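Begehung Tagungszentrum Biltgate vor der Generaldebatte
Prüfliste Plenarsaal und Delegationsbereich, mit Anmerkungen
Stand: Mai, Rundgang Mittwoch ab 7 Uhr

1. Rettungswege Plenarsaal
Ergebnis: bestanden, mit Auflage
Anmerkung: Ausgang Nord war frei. Ausgang Süd war es nach dem dritten Hinweis auch. Fahnenständer gehören nicht vor Fluchttüren, auch nicht in protokollarisch korrekter Reihenfolge.

2. Bestuhlung
Ergebnis: bestanden
Anmerkung: Zugelassen sind 745 Plätze, gestellt sind 745. Die Delegation von Ulline wünscht zwei weitere Stühle »nur für die Eröffnung«. Abgelehnt.

3. Rednerpult
Ergebnis: Mangel
Anmerkung: Die Höhenverstellung fährt hoch, aber nur widerwillig wieder herunter. Kabelkanal links offen. Die rote Lampe für das Ende der Redezeit funktioniert einwandfrei und wird erfahrungsgemäß ignoriert.

4. Dolmetschkabinen
Ergebnis: Mangel in Kabine 4
Anmerkung: Lüftung von Rurko gewartet, Plakette vorhanden, Luft eher nicht. Nachprüfung vor Sitzungsbeginn.

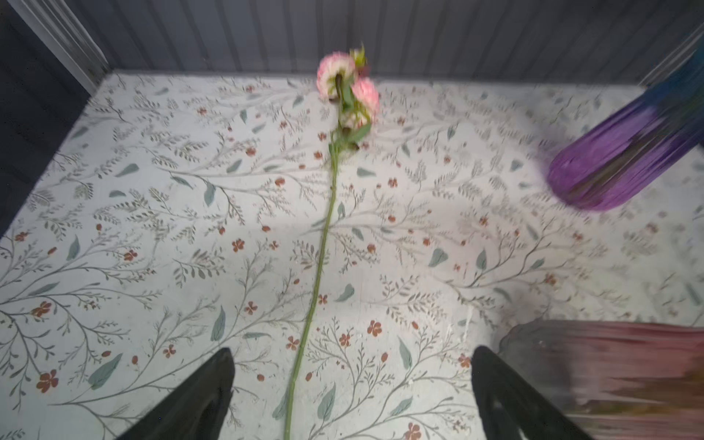 Wer entscheidet, ob der Saal trotz offener Mängel freigegeben wird?
Die Sicherheitsleitung des Hauses, schriftlich und vor dem Einlass. Das Präsidium der Versammlung wird informiert, zeichnet aber nicht mit.

5. Feuerlöscher
Ergebnis: bestanden
Anmerkung: 23 Geräte, alle in der Frist. Gerät Nr. 1516 hing hinter dem Aufsteller mit der Tagesordnung und ist umgehängt.

6. Besuchertribüne
Ergebnis: bestanden, mit Auflage
Anmerkung: Höchstens 70 Personen. Geländer fest, Stufenkante in Reihe 2 neu zu kleben – Klebeband in Landesfarben gilt nicht als Reparatur.

7. Notstrom
Ergebnis: bestanden
Anmerkung: Probelauf durch Poulain. Licht und Mikrofone liefen weiter, die Abstimmungsanlage brauchte einen Neustart und zeigte danach drei Enthaltungen bei leerem Saal. Protokoll liegt bei.

Offen: Punkt 3 und Punkt 4. Nachprüfung Mittwoch, 16 Uhr, Treffpunkt Pforte West.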